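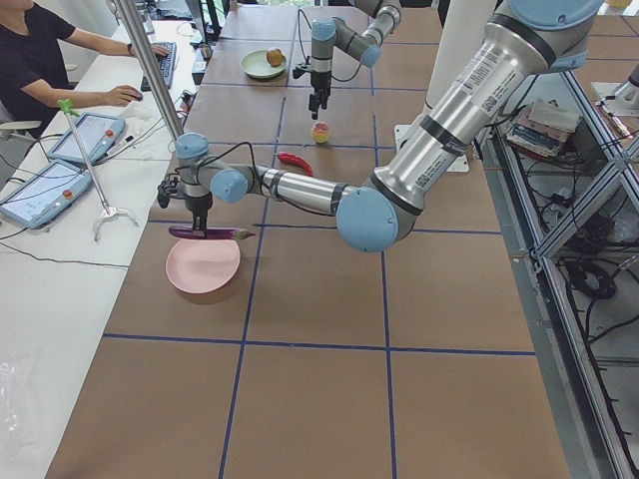 The Morklow table mid-episode, with the aubergine over the pink plate.

Morklow pick-and-place set: read me first

Hello! This is the tabletop set we've been putting together for the Lukus policy, and I've tried to write down everything I'd want to know if somebody handed it to me. Release one has 2000 episodes in it, all of them fruit or veg going on to plates.

What's in an episode

Joint positions for both arms, gripper opening, the fixed camera video and one plain sentence saying what the task was ("put the aubergine on the pink plate", that sort of thing). Sentences are in British English, so if your text side only knows "eggplant" you'll want to swap the word before training. I left 84 episodes in a separate folder called odd, mostly drops and second tries. Lovely for testing recovery, not so lovely mixed in with the rest!

The table

It's covered in cardboard and marked out in squares with dark blue tape. We use the squares to decide where things start, and the start square is saved with each episode (the tape gets replaced when it lifts, so please don't treat the lines as a calibration target).

Known niggles

Long things like the aubergine and the chilli can swing a bit in the gripper. Plate colours look paler in the October recordings. Four episodes have no sentence at all, sorry, I'm still going through the notes.

Questions, or a label that looks wrong? Send me the episode number and I'll have a look.

Lowri Mostyn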